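4.2 Starting the sorting shift

1. Put the blue tray between the two arms and the green tray to its right. At Wandthorpe, hand sorting stopped in February; the person at the table now prepares and checks.
2. Select program 222 and press Start.
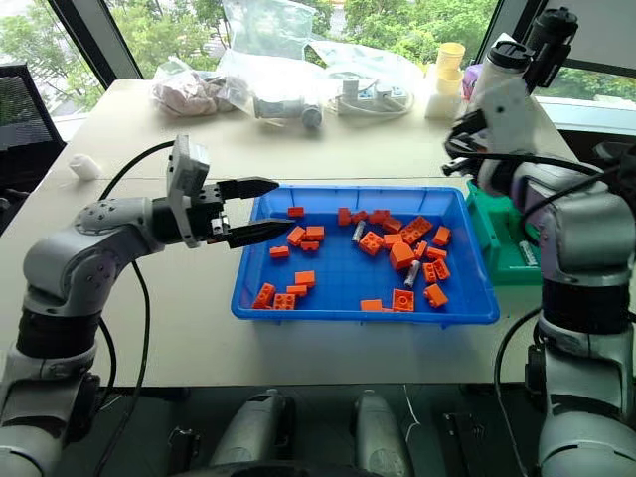 Fig. 9. Left gripper at the blue tray, fingers open.

Caution — keep your hands away from both trays while the arms have power.

3. If an arm stops, do not pull the part out. Press Hold first.
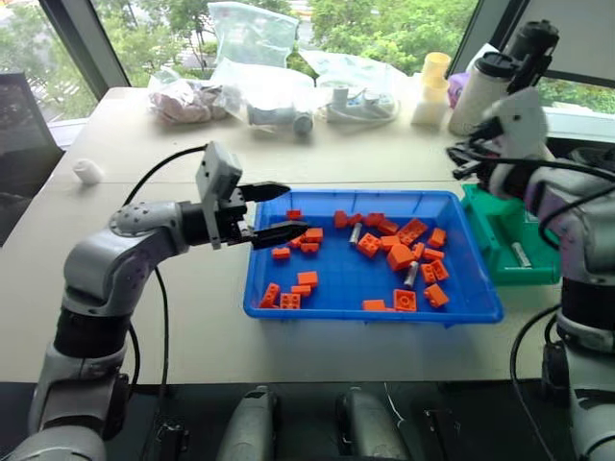 4. Write each stop in the shift book, also the short ones.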